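Woscombe students send robot down Hoddale road

The robotics club at Woscombe has begun road runs with Zastar, its student-built rover, along the long straight road at Hoddale. 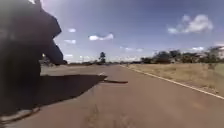 Zastar's shadow on the pavement at Hoddale.

Club members have put 792 hours into the project since April. The rover is meant to keep its lane using the white edge line – no map is loaded. 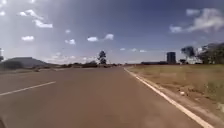

Next steps

The club plans to log 3000 meters of driving before the Yip student robotics contest, where 59 teams are entered. Points are given for staying between the lines and for stopping on command. 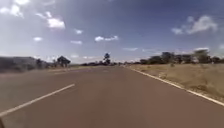
Teams must also turn in a written report and their full code. Woscombe placed ninth last year with a smaller rover.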